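Thread: Two-arm cell, what did you forget to budget for?
Board: Small Shop Automation > Buying & Planning

Print this thread | E-mail this thread

benchtop_moe wrote:
We run a two-arm cell for putting mixed stuff away in wall baskets. Management liked it enough to ask for a second one, and has handed me a spreadsheet with a row that says "robots" and a row that says "other." Guess which row I am worried about.

Quotes so far are from Rerketti (arms, grippers, wrist cameras, one box) and Rakico (arms only, cheaper, best of luck). The difference is 826 per arm. I need to have a number in by April and I would like it to be a number I can stand behind without sweating.

So what goes in "other"? Current cell is below, on headphone duty.

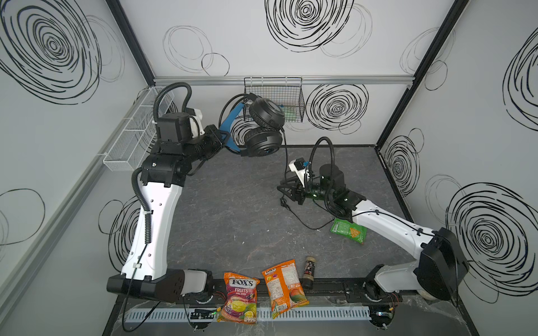 Page 1 of 2

gantrygoat wrote:
Cable management. Whatever you wrote down, double it. You already have corrugated tubing on the arms and slotted duct across the front, and there are still cables going over the edge. Duct is cheap. The afternoon you spend putting things in the duct is not on any quote I have ever seen.

benchtop_moe wrote:
Fair. The duct was in the plan. Using the duct was in a later phase.

Iltia_fan wrote:
Go Rakico and buy the wrist cameras separately. I did it and saved enough for a spare gripper. Arms are arms.

tolerance_stack wrote:
Arms are not arms. I bought bare arms once and spent 40 hours on camera mounts and calibration before anything got picked up. Put your own hourly rate on that and tell me again about the 826. Moe, if the Rerketti box really has the mount and the camera sorted out, pay the man.

Iltia_fan wrote:
40 hours sounds like a you problem. Mine took a weekend.

tolerance_stack wrote:
A weekend you billed at zero, I notice.

gantrygoat wrote:
Both of you can be right, which must be very upsetting. Depends on whether Moe's time comes out of the same budget. At my place it never does, so the cheap arms always win and I always lose.

Moe, other things for the row: walls and rail. I see aluminum rail on the back with a wire basket hung off it. Copy that exactly. If you change the basket height between cells you get to teach everything twice.

benchtop_moe wrote:
Walls are coming from Đàm, same white panels with the scribbles, 599 for the set. Purchasing asked if plain ones were cheaper. They are. I am still buying the scribbles, I want the two cells to match.

slowfeed wrote:
Nobody has said consumables yet. You need test items. Headphones with a dangling cord are a nasty pick and I approve, but a cord gets yanked enough times and then you are buying headphones. Same for candy bags and chip packets, they go soft and crinkly and stop acting like new ones. I swap mine out every 17 runs and put it under "samples." Finance has never asked.

Iltia_fan wrote:
Every 17? I have had the same spice jar since I started. Jars are forever.

slowfeed wrote:
Jars, yes. Try it with a Fox's fruits bag and get back to me.

tolerance_stack wrote:
Also floor covering. Clear plastic is fine until the lights hit it and your camera sees a shiny spot and has feelings about it. Budget for something matte and be done.

benchtop_moe wrote:
It has only been a bother near the front edge. Matte is on the list though. So the "other" row is now:

- walls, rail, baskets
- duct, tubing, and someone's afternoon
- matte floor
- spare gripper (thank you Iltia_fan)
- snacks, filed as samples

Going with Rerketti unless Rakico comes back with a mount. Will post the total once purchasing has finished laughing.

gantrygoat wrote:
Add a spare wrist camera. Then send it.

Posted 24/10/2022 | Contact the moderators | Copyright Small Shop Automation board | Back to top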